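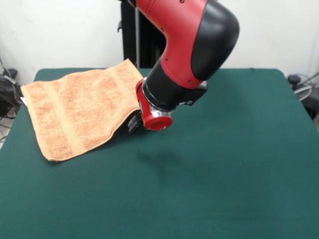
Why does a terry towel lose its fold sooner than a flat-woven one of the same size?
The loops hold the two layers apart, so the crease never gets pressed down to the base cloth, and the fold opens again as the pile recovers.

Figure 2. Orange terry towel with hemmed edges and two smoother woven bands, on a dark green table. The upper right corner is lifted and folded.

3.2 Towels and folding surface

We used terry towels from two suppliers, Leitner and Komton, and a flat-woven kitchen towel from Tilum as a comparison cloth. The Leitner towels had a stated weight of 500 grams per square meter. All towels were washed once before the first trial and dried on a line, without softener. Kovács and Illés did the washing in April, before the folding sessions were scheduled.

Terry cloth is not uniform across its surface. Most of the towel in Figure 2 is looped pile, but the bands have no tufts standing up and the edges are hemmed. These parts behave differently in the hand. A fold laid along a band was easier to line up, and people tended to use the band as a guide even when the instructions did not mention it. A fold crossing a band at an angle often left a small ridge on one side. We recorded this as a separate fault and did not add it to the edge offset.

The hem caused most of the remaining trouble. It is thicker than the base cloth, and after washing it can draw up a little, so that a bottom edge shows a slight wave when the rest of the towel is lying flat. We did not iron the hems. Zaugg argued for ironing in the pilot, but towels at home are seldom ironed, and the results would have applied to very few cupboards.

Each towel was folded in half and in half again, then left alone for 900 seconds before the height of the stack was measured at the folded side. Corners were scored separately. A corner counted as turned if any part of its underside was showing — the size of the turned area was ignored at this stage. Trials with a turned corner were kept in the data and are reported in Section 4.1.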